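Teaching a Robot Arm to Play a Toy Drum (Badly, Then Less Badly)

Posted January 17, 2020
Workshop notes, Clernitz shared shop

You have an arm on a bench. It can pick up a block and put it down in a slightly different place, and your friends have stopped coming over to watch. The next step is a drum. Tapping a drum is a good project because it needs a firm grip, a known height and some sense of timing, and because when it goes wrong you hear it from the next room.

I did this on the arm we share at the Clernitz shop, which runs a controller package called Colotgate. Any arm that lets you save positions and set a speed for each move will do. Set aside an evening, or two if you share your shop with people who have opinions about drumming.

What you need

An arm with a parallel gripper, bolted to something heavier than your hopes
A toy drum and one thin wooden stick
A kitchen scale
A wipe-clean sheet to cover the table
Earplugs for everyone else

Step 1. Cover the table and fix the drum's spot

Pick a sheet you like, as you will be staring at it for hours. Ours is a green-and-white marbled thing that looks like the forest floor after a chemical spill. Put the drum well inside the arm's reach, with room for the stick to come in at a slant. Don't put it at the far end of the reach, where many arms get wobbly and yours will too.

Mark the drum's position with two bits of tape on the sheet. If the drum has a strap, lay it out to the side away from the path of the stick. I left mine on the first time and the arm went fishing.

Step 2. Weigh the stick, then test the grip

Weigh your stick and enter the number as payload if your controller has a field for it. Colotgate has one, three menus down, under a heading that has nothing to do with weight. A drumstick weighs next to nothing, but a leftover payload from your last project can make the arm sag or lift when you switch to hand guiding. Mine still thought it was holding a jar of screws.

Now close the gripper on the stick, away from the tip, and wiggle the tip with your finger. If it turns between the fingers, add a strip of thin rubber to each one. I started at 52 percent grip force and ended at 70. Past that I began to worry about the stick.

Step 3. Find the drumhead

Set the speed as low as it goes. Guide the arm so the stick slopes down toward the drum, then bring it in by small steps until the tip is at the rim. Save that point and call it RIM. You want the rim first because it's the highest thing the stick can run into, and the drumhead is the part you can't buy separately.
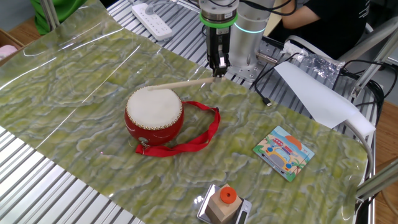 Step 4. Save the other two points

From RIM, raise the arm a couple of inches and save that as UP. Then move the tip in over the white part of the head and lower it until it barely touches. Save that as HIT. If you can slide a piece of paper under the tip and feel it drag, you're there.

Resist the urge to push HIT lower for more volume. Volume comes from speed. Depth comes out of your wallet.

Step 5. Make a loop

Move to UP, move to HIT, move back to UP, wait, repeat. Run it slowly with one hand on the stop button. What you'll get is a soft poke, like someone checking whether a cake is done. Raise the speed on the downstroke a little at a time and leave the upstroke alone until the sound is right.

If the tap comes out as a dull thud, the stick is resting on the head too long. Look for a settling delay at the end of the move. Colotgate adds one by default, and turning it off gave us our first real drumbeat.

Step 6. Let it run

Leave it going while you do something else within reach of the stop button. Ours managed 1,553 taps before the stick had crept far enough in the gripper to start missing. The Tamthorpe shop, down the road, says theirs lasted longer, and they're welcome to it.

When the taps drift, stop the loop, open the gripper, reseat the stick against a pencil mark and check HIT again with the paper. The other two points should be fine unless someone bumped the drum.

Next up is a second rhythm, with rests in it. I plan to have that working by April.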